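Packing and Kitting Assistant, Part Time
Nirnley Seed Exchange, Damesdale

Nirnley Seed Exchange is looking for a packing and kitting assistant for the spring shipping season. The job starts in March and runs for 18 weeks, with a chance of fall work for people who want it.

We mail vegetable, herb and flower seed to home gardeners and school gardens. Our catalog has 166 varieties this year. Most of our school orders go out as kits, which are put together by hand from a printed list and checked before they are sealed.

What you will do

Pull seed packets from the shelves and match them to order slips
Build school garden kits, including planting charts and row labels
Weigh and label outgoing parcels
Restock packets, envelopes and tape at the start of each shift
Record shortages on the daily sheet so the germination room can refill them
Help with returns and address corrections when parcels come back

What we are looking for

You need to be able to read small print, stand for most of a shift, and lift boxes up to 35 pounds. Many variety names look alike, and a wrong packet usually means a second mailing, so careful reading counts for more here than speed. Warehouse or mailroom experience is useful but not required. Gardening knowledge is welcome and also not required.

Applicants must be at least 18. We cannot sponsor work visas for this position.

Hours and pay

Shifts run from 7 a.m. to noon. You will work three or four shifts a week, set two weeks ahead. Pay is hourly and is paid every other week. The rate is listed on the application form. Seasonal staff get a discount on seed and may take home packets that are past their sell-by year.

Training

New staff spend their first 3 shifts paired with an experienced packer. Training is paid at the full rate. We go over the shelf layout, the order slips, lot numbers and the scale. You will also get a short introduction to seed storage and why the cold room door stays shut.

Location

The packing building is on Kauppinen Road, behind the Rinimeck feed store. Free parking is on the north side. The county bus stops at the feed store, but the first bus may not arrive in time for the start of a shift, so please check the schedule before applying. 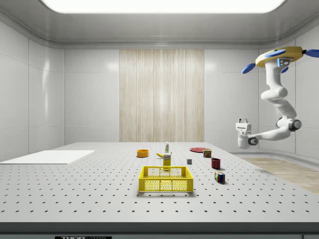

Yellow mesh-sided crate on a white worktable.

How to apply

Pick up an application at the front office or ask for one by mail. Return it with the names of two references, at least one from a job, school or volunteer position. Tell us which mornings you can work and the earliest date you could start.

We review applications as they come in and will close the posting when the positions are filled. Interviews take place at the packing building and last 20 minutes. If you need an accommodation for the interview or the job, please note it on the form.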